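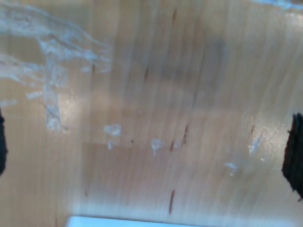 **Gevbridge Community Kitchen** - notice to all table users, 2022-09-19

1/ Beginning in October, each group using the shared worktables at Gevbridge will be asked to clear all plastic film from its table before signing out. The full policy is posted at the Hekero Street entrance.

2/ Clear film is easily missed on light wood. Large pieces are usually picked up. Small scraps are often left behind and may end up in the next group's food.

3/ The kitchen hosted 46 group sessions over the summer. In 19 of them, the closing check recorded film or film scraps on at least one table.

4/ Please proceed in this order:
- Gather the large sheets by hand.
- Look along the surface from a low angle, facing the window.
- Pick up small pieces with a damp cloth - do not brush them to the floor.
- Wipe with the grain and dry the table.

5/ Stretch film is not accepted in the blue recycling bins. It should be placed in the gray bin beside the Alcantara Room door.

6/ Groups that pack meals in volume are encouraged to use lidded containers. The kitchen has 500 available for loan, and requests should be made two business days in advance.

7/ Questions on the policy may be directed to Otis Nakamura, Facilities. Container loans are handled by Desmond Achterberg at the front office.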